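Katcombe Enterprise Expo, 3/16/24. A few thoughts on the numbers going around. Thread.

1/ The organizers say 1289 people came through the doors. The sign-in sheets they posted add up to 1042. Maybe the rest walked in without signing. Maybe exhibitors got counted as visitors. I asked which and got a thumbs up.

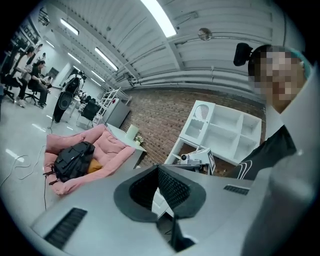

2/ "300 new jobs for young people." Read the release again. It's 300 people who left an email address with a business. I left mine at two tables and I'm still not employed by a honey company.

3/ The small grants are real, as far as I can tell. $100 per stall to cover the table fee. The table fee was $100. So the money went from the development fund to the stallholder to the fund's own event partner, Skatinora.

4/ I'm not saying the day was useless. A soap maker from Covthorpe told me she sold out before lunch and got a wholesale order. Good for her. I'd like to know if that order gets paid.

5/ And that's my problem with these fairs - they get measured on the day and then never again. The last one had a "six month follow-up" promised. I've looked for it. If you have a copy please send it.

6/ Someone will say the chamber of commerce signed off on all this. The chamber also had the biggest stand.

7/ What I'd ask for: the exhibitor list, who got a grant, and sales figures in June from anyone willing to share them. One spreadsheet would do it.

8/ Emailed the fund all of the above this morning. Will add the reply here if one comes.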